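Courses > Robot Handling Lab > Handouts > Comparing grippers

Week 10 handout: picking a gripper for soft food
Urho Ojala

Okay, so this is the cleaned-up version of what I was saying at the board last time, plus the parts I rushed through when we ran out of time. Read it before lab. Bring your own notes on the pinch test too, we'll need them for the table at the end.

First, why buns. I get asked this every year. Steamed buns are cheap, they're round, they're all close to the same size, and they punish you right away for squeezing too hard. A foam block forgives everything. A bun keeps the dent, and then you have your data sitting on the plate where everybody in the room can see it! I've tried tangerines and I've tried bread rolls, and I keep coming back to buns.

The two grippers you'll be comparing are the ones I call Duster and Pichon (those are our shop names, don't go looking for them in a catalog). Duster closes fast and holds whatever position you tell it. Pichon is slower but lets you cap the closing force, and it stops when it hits the cap. Both run from the same controller, Sketano, and the command format is the same for both, so you can swap one for the other without rewriting your script. You do have to change the limits file. Please, please change the limits file.

Now the job itself. It's a transfer between a steamer basket and a plate, one bun at a time. Sounds easy, and the middle of the move really is. The trouble lives at the two ends. At the basket end you have a rim that stands up higher than the thing you're grabbing, so your fingers have to come down steeply, and if your wrist angle is off you'll clip the metal before you get anywhere near the food. At the plate end there's no tall rim to worry about, but the plate is slick and a bun will scoot sideways if you touch it off center.

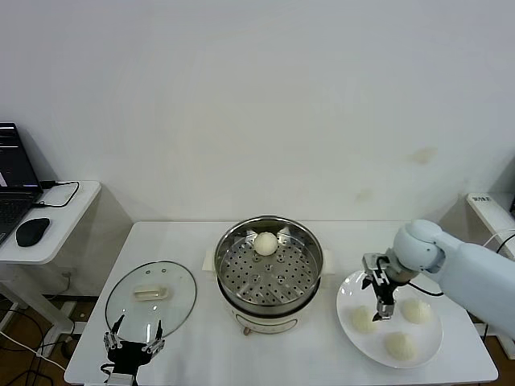
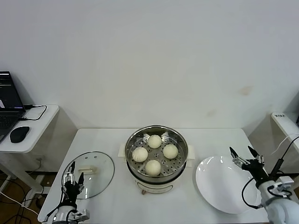

Let's talk about approach height, which is where most of last year's groups lost their points. Your approach height is how far above the target the fingers stop before the final slow drop. Too low and you sweep sideways into the neighboring bun. Too high and the slow part takes forever, and any small error in your wrist angle has more room to turn into a big error at the fingertips. Start at 12 centimeters and come down from there in small steps. Write down every height you try, even the dumb ones. I'm serious about the dumb ones, they make the best plots.

Next, finger opening. You want the fingers open wider than the bun before you descend, obviously, but on a crowded plate a wide opening means the outside of one finger is parked right where the next bun wants to be. So the order you pick in matters. Take the one with the most free space next to it first, and turn the wrist so that the fingers go into the gaps. I'd sketch this on paper before you type anything. Circles for buns, two short lines for fingers -- it takes a minute and it'll save you most of an afternoon.

About the camera. We're using the head view for everything in this lab, and it has one bad habit you need to plan for: when the hand is over the target, the hand is also in the way of the target. So find your bun before the arm moves in, save that position, and trust it. If you keep re-detecting during the descent you'll get a position that jumps around as the fingers cover more and more of the thing. Shiny surfaces are the other headache. Glare on a plate or a steel rim can look like an edge to a simple detector. Tarkum (the detection script on the course drive) has a setting for that, it's called glare_skip, and it's off by default for reasons that made sense to me in December.

What to hand in, per group:

- your limits file for each gripper, with your changes marked
- a table of approach heights and what happened at each one
- one paragraph on which gripper you'd choose and what would change your mind
- your paper sketch of the picking order (a phone photo of it is fine)

On scoring the buns, use the scale from 0 to 2. Zero is no visible mark, one is a mark you have to look for, two is a dent you can spot from across the table. If your group can't agree, take the higher number and move on.

A few of you asked whether you're allowed to use both arms. Yes, but get it working with one first. With two arms you have to decide who gets right of way over the basket, and Sketano won't decide for you. It'll happily drive both wrists into the same spot.

Log files: keep them under 1,000 lines each or the viewer slows to a crawl. Split them by trial and put the gripper name first in the file name.

Questions go on the course board, where the other groups can read the answers too.

Robot Handling Lab | Contact the instructor | Back to top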